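Sestholm Finishing Works
Equipment Planning Group
Minutes of the meeting held 14th March, upstairs meeting room

Present: Margarida Neves (chair), Tomás Ó Conaill (production), Caoimhe Mac Giolla (finance), Ignacio Cabral (automation), Tomomi Tanabe (quality, also taking minutes)

Apologies: none

1. Minutes of the last meeting

Agreed with one correction. Under item 4, "second shift" should read "first shift". Tomomi has changed the file copy.

2. Actions carried over

Tomás has measured the floor space beside the packing line. There is room for one cell with a fence on three sides, provided the old label cabinet is moved. He has asked for the cabinet to go to the upstairs store and is waiting for an answer on the lift.

Caoimhe has closed the purchase order for the compressor service. The final bill matched the quote.

Ignacio was to get a second price for the arm. He has it, see item 3.

Margarida has not yet spoken to the landlord about the extra power supply. Carried over again. She will do it before the next meeting.

3. Arm for the tile packing station

Two quotes are now in hand, one from Ultico and one from Hanrahan. Ignacio passed around the comparison sheet.

Both arms have the reach and payload needed for single tiles and framed sample pieces. The Ultico price includes the controller, the base plate and two days of training on site. The Hanrahan price is lower but leaves out the base plate, and training is charged by the day. Once those are added the two come out close together, with Hanrahan still slightly cheaper.

Tomás said price was less of a worry to him than who would come out when the arm stopped. Hanrahan has a service engineer within driving distance. Ultico works through a help line first and sends someone if the help line can't fix it. He would like to know what each firm promises in writing about response time. Neither quote says.

Caoimhe asked whether the arm could be leased. Ultico offers a lease and Hanrahan doesn't. She has run the lease figures and does not recommend it. The total paid over the term is a good deal higher than the purchase price, and the arm goes back at the end unless we pay again. Margarida agreed to drop the lease option.

Tomomi asked if either arm could be used on the inspection bench later on. Ignacio said yes in both cases, but moving one would mean a new risk assessment and a new base plate, so it should not be counted as a saving in this year's plan.

No decision on the arm at this meeting. Ignacio to get response times in writing from both firms.

4. Gripper fingers

This took up most of the meeting.

The gripper itself is not in dispute. Both arms take the same parallel gripper from Goma, and it is priced as a separate line in both quotes. What has to be decided is the fingers.

Goma supplies flat fingers as standard. Toothed fingers are an extra. Ignacio has been trying different fingers in the simulation and wanted the group to agree on a spare set before the order goes in, as adding fingers later means paying a second delivery charge.

Tomás favors flat fingers with a rubber pad. The pieces we pack are glazed, and he does not want anything toothed near a finished face. He pointed out that customer returns for chipped edges are already the largest single group of returns, and that a new machine that adds to it will not be popular on the floor.

Ignacio said the teeth would help on the framed samples, where the frame is smooth and the grip is on a narrow edge. He has no view yet on whether the teeth are worth having for plain tiles. He would keep the closing force low in either case.

Tomomi said quality would want to see marks, if any, on real pieces before agreeing to teeth. A simulation can tell us about reach and clearance. It will not tell us what happens to glaze. Ignacio accepted this.

Caoimhe asked what the pads cost and how often they are changed. Tomás thought every few months at our volumes – he will ask Goma for a proper figure. She would like consumables shown as their own line in the budget and not buried in maintenance.

Agreed: order one set of flat fingers and one set of toothed fingers, plus pads. Toothed fingers not to be used on finished goods until Tomomi has signed off a trial on scrap pieces.

5. Budget

Caoimhe presented the draft. The accessories line, covering fingers, pads, the cable kit and the tool flange, stands at $929. She has left freight out of that line because both firms quote it differently.

The fence and the door switch are the items most likely to go over. The fence price in the draft is from last year's catalog. Tomás to get a current price.

There was a discussion about whether to include a vision camera. Ignacio would like one. Without it, pieces have to arrive in a known position, which means building a fixture for each size. With it, they can arrive at an angle and the arm can adjust. Tomás said we already have fixtures for the common sizes from the hand packing station and they could be reused at first. Margarida asked for the camera to be shown as a second phase, with a price beside it, so the owners can see what they would be asked for next.

Caoimhe also raised training. The draft covers 3 people. Tomás would prefer more, to cover vacations, but accepted that those trained first can train others.

The draft assumes 71 packing hours a week are moved off hand work. Tomomi asked where the number came from. Tomás said it was from the shift sheets and covers the lifting and placing only. Taping and labeling stay with the packers. Margarida asked for a sentence in the proposal making clear that no job is being cut and the hours go to the glaze room, which is short of people.

6. Simulation work

Ignacio reported on the packing cell model. The gripper and work surface are in, and he has been working with a small framed piece laid flat and turned at an angle to the gripper. He finds the turned piece more useful to work with than a square one, as it forces the wrist to rotate before the fingers close. 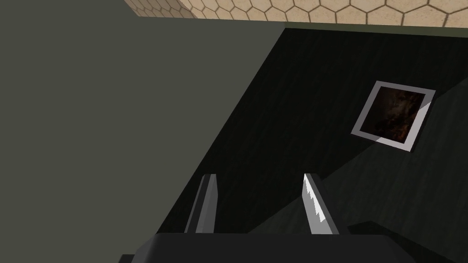 The software license runs out in May. It was bought for a single seat and Ignacio is the only user. Tomomi would like access so she can look at approach paths without having to sit at his desk. A second seat is not in the draft. Caoimhe will ask if the license can be moved between two machines, which would cost nothing if it is allowed.

Tomás asked how far the model could be trusted on cycle time. Ignacio said it was fair for the movement itself but did not include waiting for the packer to clear the box. He will add a fixed delay and run it again with both arms. Tomás will time the packers and give him a figure to use.

Lighting was mentioned briefly. If the camera goes ahead in the second phase, shadows on the work surface will matter, and Ignacio suggests a plain matte top for the real bench. A dark top would be fine for most of our range but not for the black glazes. Left until the camera is approved.

7. Safety

Tomás has started the risk assessment for the cell. He needs the maximum speed and stopping distance for each arm, which are in the manuals. Ignacio to send him the pages.

The fence layout depends on which side the boxes come in. Tomás and Ignacio do not agree on this. Tomás wants them to come in from the aisle so the pallet truck does not have to turn. Ignacio wants them opposite the aisle so the door switch is not being tripped all day. They will mark both layouts out with tape on the floor and invite the packers to comment.

Margarida reminded everyone that the insurer must be told before the arm is powered up, and that this was missed when the kiln loader went in.

8. Timetable

Ultico quotes 8 weeks from order to delivery. Hanrahan quotes longer on the arm but says the gripper can be sent ahead. The group would like to place the order soon enough that fitting does not run into the summer shutdown, when the electrician is booked on the kilns.

The proposal has to reach the owners with all prices confirmed. Margarida will not send it with gaps. If the fence price or the response times are late, it goes to the following owners' meeting.

9. Any other business

Tomomi asked for a shelf near the inspection bench for scrap pieces to be used in the finger trial. They keep getting thrown out. Tomás will find one and label it.

Caoimhe asked everyone to put the project code on purchase requests. Two came through last month without it and were charged to general repairs.

Actions

Ignacio: written response times from Ultico and Hanrahan
Ignacio: speed and stopping distance pages to Tomás
Ignacio: rerun both arms with the added delay
Tomás: current fence and door switch price
Tomás: pad cost and change interval from Goma
Tomás: packer timings to Ignacio
Tomás: scrap shelf
Tomás and Ignacio: both fence layouts taped out
Caoimhe: license transfer question
Caoimhe: consumables as a separate line, camera as second phase
Tomomi: trial plan for toothed fingers on scrap
Margarida: landlord, power supply
Margarida: wording on packing hours for the proposal

Next meeting to be set by Margarida once the fence price is in.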